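Contrôle avant mise sous tension, banc de suture à deux bras
Atelier partagé Namus, relevé du 15 août 2026
Rempli par Hanan Matar

Je reprends la trame de mai en ajoutant mes commentaires sous chaque point. Quel plaisir de voir cette liste se raccourcir !

1. Arrêt d'urgence
Coup de poing côté opérateur : OK
Coup de poing côté établi : OK
Les deux coupent bien la puissance et laissent la carte Taheri alimentée. Le câble du second passe enfin sous la table.

2. Alimentation
Tension à vide : 39 V, conforme
Fusible : 5 A, conforme
Cosses resserrées, gaine refaite côté ventilateur.

3. Bras et câbles
Jeu au poignet : OK
Tension des câbles : À REVOIR
Le bras gauche est superbe, souple, sans à-coup. Le droit accroche encore en fin de course, je soupçonne la poulie Hamoletti.

4. Pinces et fil
Ouverture des mâchoires : OK
Ressort latéral : OK
Nœud près de l'incision : OK
Mon point préféré, de loin ! Pince ouverte à côté du nœud, le ressort bien visible sur le flanc du boîtier, le fil sombre qui fait ses boucles au-dessus.

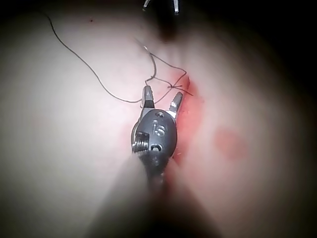 Trencombe demande si on ne devrait pas ajouter une ligne pour la longueur de fil libre, avec une valeur maximale, parce qu'une boucle trop large finit tôt ou tard dans une articulation. Très bonne idée, je l'ajoute en 4 bis. Valeur à fixer ensemble, je n'ai pas envie de sortir un chiffre du chapeau.

4 bis. Longueur de fil libre
Maximum : à définir
Ciseaux à portée de main : OK

5. Logiciel
Limites de vitesse actives : OK
Compteur de cycles : 3 268
Retour à zéro après coupure : OK
Température des moteurs après l'essai : 42 °C, sous notre seuil. On peut encore gagner avec un meilleur flux d'air, j'ai plein d'idées là-dessus.

Décision : bras gauche autorisé, bras droit consigné jusqu'au démontage de la poulie. Étiquette rouge posée, merci de la laisser en place.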